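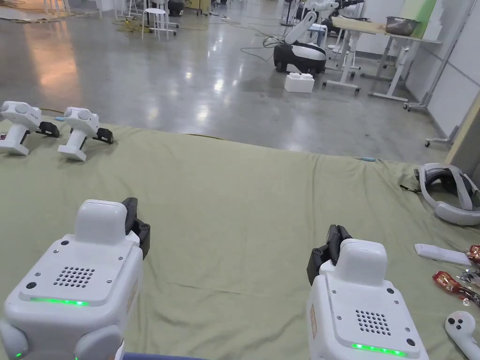

Notes for the Ondgate talk, June 7, 2023

Slot is 20 minutes with questions. Slow down, drink some water, and wait for the people at the back to find chairs.

**Opening**

Good afternoon, everybody, and thank you for having me. I want to talk about the table - the shared one, the one that everybody in a workroom uses and that somehow belongs to whoever sat there last. I have been cleaning off tables like that for 16 years, first at Zostton and now here, and I still get a small, silly pleasure out of a clear one.

(Pause. Ask who has a table like this at work. Let them laugh and look at each other.)

**The cloth**

Start with the cloth, because people always ask me about it. A big plain one in a dull color, olive or brown, big enough to cover the top properly. Small parts don't roll as far on cloth, and when you're done you can carry it outside and shake it. We had a patterned one at Zostton for a while and I lost more screws in those flowers than I like to admit.

**Snacks**

Be kind here! I eat candy at my desk too. Wrappers get in among the controllers and the headsets, and then somebody sweeps the lot into a drawer together. Put a small bin within arm's reach of the chair. At the Skukard workshop the bin was by the door, 44 steps away (I walked it), and you can guess where the wrappers stayed.

**Putting away**

- Stand-up things go at the back, with room to get a hand between them
- Headsets get a shelf of their own, straps tucked in
- Remotes and controllers share one shallow tray
- Last person out shakes the cloth

(If time is short, skip the Ban story. If not, tell it, but leave out the part about the glue.)

**Finishing up**

Ask them to try it for 2 weeks and write to me in August with what went wrong. Handouts are on the chair by the exit. Remember to take the spare cloth home.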